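Cotton sheets vs. microfiber for hot sleepers, is the price gap worth it?

mudflat_jen
Started this in April and forgot to finish it, so my draft is a bit stale. We moved into the upstairs apartment on Hullen Street and the bedroom gets the sun all afternoon. I wake up at 3 a.m. stuck to the bed. My current sheets are cheap microfiber, and my sister swears that's the whole problem. I priced a cotton percale set from Sadus at $143 and nearly fell over. Is it really that different, or am I paying for a nice box?

dryline77
It's that different. I held out for years and then got percale for a guest bed and ended up stealing it for my own room. Crisp, kind of papery when new, gets better every wash. Don't get sateen by mistake though! Same cotton, whole other feel, and it sleeps warmer for me.

Butterbean_K
Going to disagree a little. I've had both and my mattress was the problem the entire time. Dense foam, held heat like a brick. I bought fancy sheets, fancy pillowcases, one of those cooling sprays (don't), and it did nothing until I put a cotton pad between me and the foam. $25 at the discount place. Try that before you spend $143.

mudflat_jen
Mine's foam too, ugh. Okay, what about thread count? The Sadus set says 200 and there's a Mudorik one that says 765 for less money, which seems backward to me.

dryline77
Skip the 765. They get numbers like that by counting every little strand in the yarn. 200 is a perfectly normal percale, and you want air to get through it.

oldporchlight
I have the Mudorik ones and like them fine, so there. Heavy, soft, great in January. In summer I kick them to the floor by midnight, so maybe dryline has a point for Jen's purposes. I'd still buy them again for winter.

Butterbean_K
Also, line dry if you can. The dryer on high ruined my first cotton set, the elastic went all crunchy and the bottom corners wouldn't stay on.

bev_bramwell
Beverley here, longtime lurker. I sewed slipcovers and bedding for Butt & Daughter for a good long while, and my two cents is to check the pocket depth before anything else. Jen, if you've got a foam mattress with a topper or pad on it, a standard fitted sheet is going to pop off in the night no matter what it's made of. Measure with the pad on! And wash cotton once in warm water before you decide whether it fits, it will draw up on you.

oldporchlight
Bev, do you bother ironing percale?

bev_bramwell
Pillowcases only, and only if my mother-in-law is coming. Shake the rest out hard and put it on the bed a tiny bit damp at the edges, it'll sort itself out.

mudflat_jen
Okay, compromise: cotton pad first, then the 200 percale if I'm still roasting after a couple weeks. Going with white or blue, haven't decided. I do like a blue print against a plain wall. 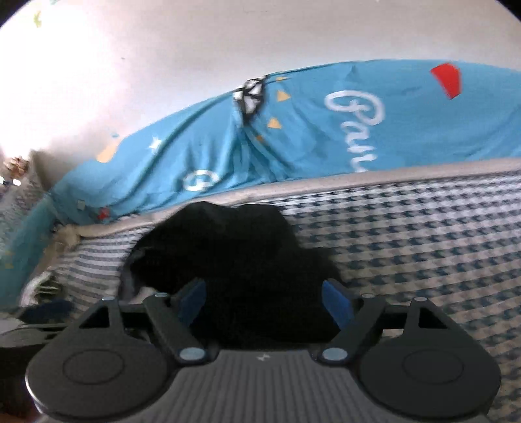 Blue print sheet, white wall, checked mattress cover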